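A morning at the Varnden newsroom open day

Feb 19, 2021

I've wanted to see inside Varnden for years, so when they opened the doors of their new office I put my name down the same hour the list went up. Visits were limited to small groups, masks on, windows open, and we had to keep to one side of the stairs. None of that dampened it for me. I came home with pages of notes and a sore hand!

For anyone who hasn't run across it, Varnden is a non-profit news outlet that covers displacement and aid. It used to sit inside a larger charity, Tridach, and has now moved out into premises of its own, two floors above a print shop. The smell of ink comes up the stairwell and I decided straight away that this was a good sign.

We started at the news desk, which is smaller than I'd pictured. There are 20 people on staff and most of them were working from home, so the morning meeting happened on a big screen with faces popping in from all over. The editor running it went through the list at a terrific pace: a flood response that had stalled, a border crossing shut without notice, a follow-up on school meals that had been waiting on a single phone call. They let us stay for the whole thing. I loved hearing a story get argued over, then parked, then picked up again ten minutes later because somebody had remembered a contact.

After that came the fact-checking corner, my favourite part of the day. Every long feature gets a printed copy, and each claim in it is underlined in coloured pencil once it has been traced back to a source. Green for a document, orange for an interview, red for "go and ask again". The one we were shown was mostly green with a nasty patch of red on the second page. (It was held over, I'm told, and rightly.)
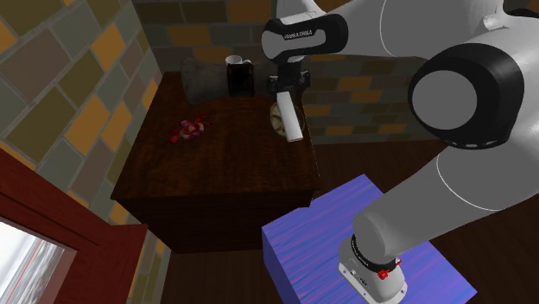

Won't they miss the Tridach money, though? Ardeleanu asked that in the comments under the short note I put up at lunchtime, and added that plenty of outlets sound brave in their first year and go quiet in their third. Fair question, and it came up in the room as well. The answer we got was that Tridach is paying a shrinking share for the first 4 years, and the rest has to come from foundations and readers. They had 1,749 paying members on the morning we visited, and the target on the whiteboard was a good deal higher. I can't say if they'll make it. I can say they didn't dodge the question, and the spreadsheet was passed around for us to look at.

The last stop was Kindach, the training program they run for reporters living in the places Varnden writes about. I knew the name but hadn't understood how it worked. Trainees are paid for every piece from the first week, they keep their bylines, and they can refuse an edit in writing. We listened to a recording from one of the workshops, where a group was picking apart the word "beneficiary" and trying out what else you could say. "People" won, by a wide margin. I've been crossing it out in my own drafts ever since.

Lunch was soup in paper cups out on the landing, lentil and very peppery, and the talk was the kind you only get when everyone's a bit cold and standing up. Someone wanted to know why the site has no advertising. Someone else wanted it translated into more languages, and got a long and cheerful explanation of what a good translator costs.

A few practical notes if you're thinking of going. The next open day is in April, with 100 places spread over the day. The entrance is in the lane behind the print shop, and the street number on the front door belongs to the neighbours. There's a lift, but you have to ask at the counter for the key. Bring a jumper, they really do keep those windows open. And ask to see the pencils.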